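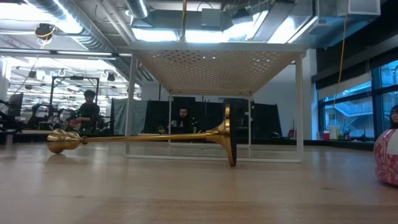
Cengiz Saraç would take the horn out of the set tomorrow. Too shiny, he says, and too long, and the depth estimates go wrong on brass. The rest of the student robotics club at Jirkavura has outvoted him twice, so it stays on the object list for the Eltis challenge in March.

The challenge is a student competition in household manipulation. Each team trains a program to pick up, move and put down objects it has not been tuned for. Points are given for a clean lift and a clean release, and a dropped object scores nothing.

Jirkavura's training set stands at 2235 recorded attempts. The target is 3415, and Maëlle Marchand, who keeps the log, thinks the club will get there if the evening sessions run until nine. Last year the team entered with 1000 and went out in the first round.

Most of the work is slow. Someone places an object, someone else checks the starting position, and the attempt is run and labeled. Failures are kept. Şengül Dursun wrote the labeling rules after two members disagreed for a week over whether a slide counts as a grasp. It does not.

The horn is hard for a plain reason. A long thin tube with a wide bell at one end does not balance at its midpoint, and a program that aims for the middle will tip it. Matúš Kolář has been testing a version that guesses the heavy end first. He wants more attempts before he says anything about it.

Saraç has asked for a third vote. It is on the agenda after the room booking and the question of who pays for the bus.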